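Notes from the spare room: the great sourdough slowdown
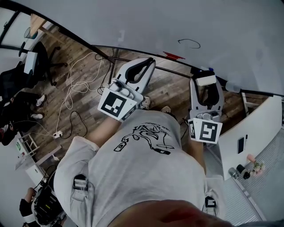 Imke Reuter wrote in after the last newsletter to tell me I'd been far too bossy about feeding times, and that her starter lives at the back of the fridge for weeks on end and still makes a better loaf than most bakeries. Fair enough, Imke! I've been rethinking the whole thing ever since.

For anyone new, I've been keeping the same starter since September, and I'd been feeding it morning and night like a newborn. That's a lot of flour. I bought a 1000 g bag thinking it'd see me through the month and it was gone before I'd baked three loaves (the rest went into discard crackers, which are lovely, but there's a limit to how many crackers one household can get through).

So I tried it Imke's way. Into the fridge it went, lid resting loosely on top, and I left it alone for nine days. It came out with a layer of grey liquid and smelled a bit like nail polish remover, so I poured that off, gave it two feeds on the bench and by the next evening it was climbing up the jar again. The loaf after that was the best colour I've had all year, really dark around the edges, and the crumb was nice and open.

My recipe at the moment is 800 g of flour, mostly white with a good scoop of wholemeal, which makes two decent loaves. I've gone back to a long cold prove as well, 16 hours in the fridge, and I bake straight from there. Dwight Bélanger swears by letting his warm up first and we've agreed to disagree.

A couple of you asked about rye. I've only tried it once and ended up with something you could prop a door open with, so I'm the wrong person to ask, but if you've got a method that works please send it in and I'll have a go. Same goes for fruit loaves. I've got 300 g of dried apricots in the cupboard and no plan for them at all.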